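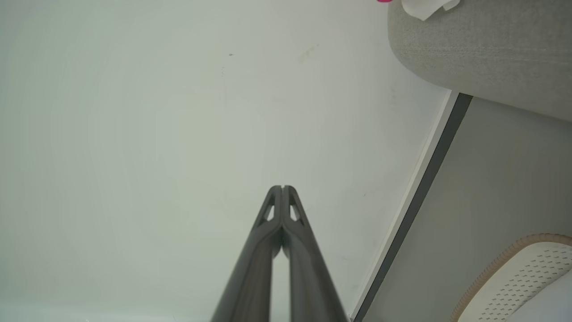

Praltudby print studio - pre-opening check, January

Hanging wires, room 2: OK. One hook loose on the big linocut, tightened.
Etching press guard: OK, bit stiff
Solvent cupboard: locked. Label peeling, needs new one
Paper rack: FAIL. Max load 300 kg, sheet missing from the side so noone can tell
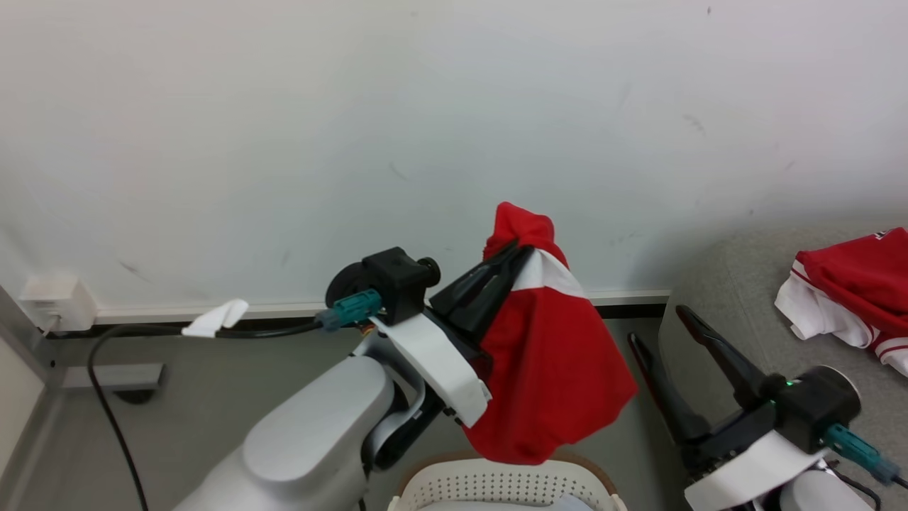
Fire exit: clear
Extinguisher no. 131: pin ok, tag out of date, chase Windero
Easels: 5 checked, 2 wobble. Dont use till fixed
Recheck before the Bresen hang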